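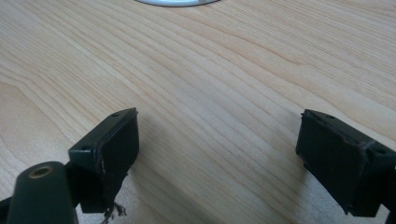 Figure 2. Pale wooden tabletop with two dark green gripper fingers.

3.2 Animals, tagging and release

All harbor seals in the study were admitted to the Jonunow rehabilitation center as pups and were released from one of two beaches on the east side of Plovmont Bay. Animals were eligible for tagging if they had been off medication for 9 days, were eating whole fish without assistance, and had gained weight at each of the last two weighings. Seals with a history of eye injury were excluded, as were those that had been moved from another center partway through treatment. Eligibility was decided by the attending veterinarian, who was not involved in the analysis.

Tags were glued to the fur on the upper back, behind the neck, with a fast-setting epoxy. The fur was cleaned with acetone and dried with a towel before the glue was applied. Seals were held by hand and were not sedated. If the epoxy had not set within 30 minutes the attempt was stopped and the animal was released with a flipper tag only. Flipper tags were fitted to every animal in the left hind flipper, between the first and second digits, and carried a printed code that could be read from shore with a spotting scope. The glued tags were expected to fall off at the first molt, and no effort was made to recover them.

Releases took place on a rising tide in daylight. The choice of beach depended on wind direction and on the presence of other seals – a site with a resting group nearby was preferred, but the team did not approach closer than needed to open the carriers. Paired animals that had shared a pool were released together where possible. These pairs are treated as linked records in Section 4, and the effect of dropping one member of each pair is reported there.

3.3 Location data and filtering

Tags sent positions each time the seal surfaced during a scheduled transmission window. Positions received in the first 33 hours were removed, as movement in this period was dominated by short trips close to the release beach and was judged to reflect handling. The remaining positions were passed through a speed filter, and any point requiring sustained travel above 2 meters per second from both its neighbors was rejected. Points falling on land were kept if they lay within the error radius of the shoreline and were otherwise discarded.

A seal was classed as having left the bay once its filtered track crossed the line between the north headland and Cestinura Island and did not return during the following day. Haul-out periods were taken from the wet/dry sensor. In January, ice on the sensor contacts produced long false dry records in several tags, and these periods were coded as missing.

Shore sightings were used as a separate check on tag loss. Observers aboard the R/V Puma recorded flipper tag codes during routine bay surveys, without access to the satellite tracks. Codes read with low confidence were not used.

Author roles for this section: Y. Usuga, tagging protocol and field supervision; J. Merrick, data filtering and code.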